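The Gumia is a hand-held parallel gripper designed by Iman Gaber and Réjean Arsenault at the Estcombe shared workshop. It is used to record how people handle cloth, so that a robot arm may later be taught the same movements. The body is made of black plastic, with brass-coloured rings at the pivots of the linkage.

Development

Work began in May as a home project of Gaber's, under the name Velano. The first version closed on a spring and was judged too stiff for fabric. Arsenault joined when the work moved to Estcombe, and redrew the linkage so that both fingers close together.

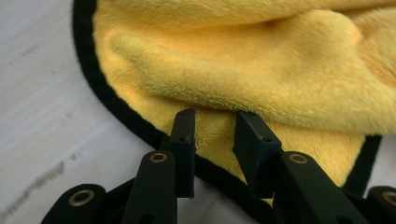 Towels were adopted as the standard test item. Gaber held that a thick pile hides the true edge of the cloth, and that a bound edge gives the operator a clear place to grip. Sessions are limited to 20 minutes, and the builders have set a target of 1000 recorded grasps.

Use

The operator brings the fingers to the edge of the cloth, closes them and lifts. Each attempt is entered in a written log under one of three headings: held, slipped or missed.

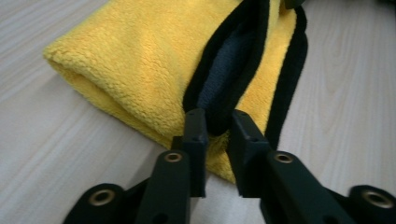 Folding was added to the programme at a later stage. A full sequence may contain up to 26 separate grasps. The drawings are kept at the workshop and are lent to members on request.

Related articles
Alaoui linkage
Estcombe shared workshop
Velano (prototype)

44 shares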